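8/13/18

The library in Niltusmont plans to take out its big reading tables. There are 4 of them on the ground floor, and if the plan goes through they will be gone by December. In their place we will get what the plan calls flexible seating: low chairs with a small swing-out shelf on one arm, and a row of high stools along the window. I think this is a mistake, and I want to say why before the chairs are ordered.

I have used those tables two or three times a week for most of my adult life. I did my tax returns there when my apartment had no room for papers. I studied for a licensing exam there, failed it, and studied for it again. I am not a neutral party. But I have read the plan from front to back, and I don't think the people who wrote it spent much time at the tables they want to remove.

The argument in the plan goes like this. The tables take up a large part of the floor. Much of the day, a table meant for eight people has two or three people at it. The new chairs would let the library seat more people in the same space, and the chairs can be pushed aside for events. The firm that drew up the layout, Drikitz, counts a table seat as "underused" if the seat next to it is empty.

That last part is where the plan goes wrong. A person who sits down at a reading table with a map, two binders and a notebook is using more than one seat's worth of table. That is what the table is for. If you count heads, she is taking up room that someone else could have. If you look at what she is doing, she is using the library exactly as it was meant to be used.

Most of us do not have a large table at home that stays clear. I have a kitchen table, and it is where I eat, open the mail, fold shirts and leave the things I don't want to deal with. To spread out anything bigger than a magazine I have to move everything to the bed, and then at night I have to move it back. People with children have it worse. People who rent a room often have no table at all. The apartments going up behind the train station are as small as 400 square feet, and the floor plans on the sales sheet show a counter with two stools where a table used to be drawn.

So the clear table has become something you have to go out to find. You can buy a coffee and get a round top the size of a dinner plate. You can rent a desk at the shared office on Lauritsen Street for 245 dollars a month. Or you can walk into the library and sit down at a table for nothing. Only one of those works for a retired person tracing a family tree, or a teenager cutting out pieces for a school project.

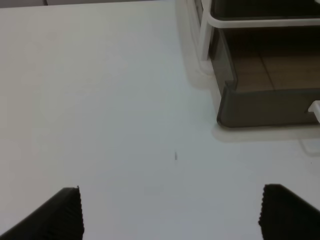

The case against big tables usually starts with laptops. Everyone works on a screen now, the thinking goes, and a screen needs a space no wider than your knees. I work on a screen too, and I don't find this to be true. The screen holds what I am writing. The table holds everything I am writing from. When I have three letters that disagree with each other about a date, I need to see all three at once, and flipping between windows is a poor way to do it. A stretch of plain white tabletop with a matte finish does this job as well as any fine old oak. I have no special feeling for antiques, and if the library wanted to replace its tables with cheaper ones I would not have written a word. What I care about is the flat, open surface.

There is also the matter of sitting across from people. The plan says visitors "prefer individual zones." Maybe they do when they are asked on a form. I would probably check that box myself. But I have noticed that I work longer when there is a stranger on the other side of the table who is also working. I don't talk to these people. I know some of them by sight, and we nod. One man has been going through bound volumes of the old county newspaper for at least two years, and I have no idea what he is looking for. When he is there I am less likely to get up and wander over to the magazines.

A low chair does not do this. It faces wherever it was last pushed, and most people turn it toward the wall or the window. That is a fine way to read a novel, and the library should have some chairs like that. It already does, upstairs, next to fiction. They are comfortable and I have fallen asleep in one.

I should be fair about the cost. The tables are old and two of them need work. One has a leg that has been shimmed with folded cardboard for as long as I can remember. The plan puts the repair at more than the tables are worth, and it may be right if "worth" means what they would bring at a sale. The new chairs come from Futetti and are priced at 252 dollars apiece, before delivery. I looked at the seating chart and did the multiplication, and it is a good deal more than what the repair would come to. The plan puts these two numbers on different pages and never compares them.

It is also fair to say that the library needs space for events. The talks in the winter are crowded, and people stand in the aisles between the shelves. I have stood there myself, behind a pillar. But the events happen a few evenings a month. The tables are used every day the building is open. If something has to give way, it should be the thing that happens less often. Put locking wheels on two of the tables and they can be rolled back against the shelves for an evening. Schools have cafeteria tables that do this. It isn't a hard problem.

What bothers me more than the money is how the decision has been described. The notice by the front desk says the ground floor is being "opened up." A room full of chairs is no more open than a room with tables in it. There will be more furniture on that floor when they are done, and less of it will be any use to a person with a stack of papers. I would rather the notice just said that the library wants to fit in more people and has decided that the ones who spread out should go somewhere else. Then we could have an argument about whether that is right.

I think it isn't right, for a simple reason. A library lends out things that are too expensive or too bulky for each of us to own. Books were the first of those things, and they are still the main one. But the quiet room is also one, and so is the good light, and so is the table. The atlas on the bottom shelf of the reference section opens to the width of my two arms. I tried to picture using it on a swing-out shelf, and then I went and measured. The shelf in the Futetti catalog is a little wider than a sheet of typing paper. The atlas would have to go on the floor, and so would the person reading it.

Some will say that hardly anyone opens the atlas. Fine. Swap it for a sewing pattern, a set of building plans, a box of photographs from a parent's closet, or a form from the county that comes with nine pages of instructions. People bring all of those in. I've seen every one of them on those tables since spring.

The library is taking written comments until the end of the month. There is a box at the front desk, and you can also send them by mail. The comment form has a space of six lines, which was too short for me, so I attached a page. I asked for three things: keep at least two of the tables on the ground floor, get a second price on the repairs, and put the two costs side by side where people can see them. If you use the tables, write in and say what you use them for. The plan has a chart of how many people sit there and for how long, but it has nothing at all on what they came to do.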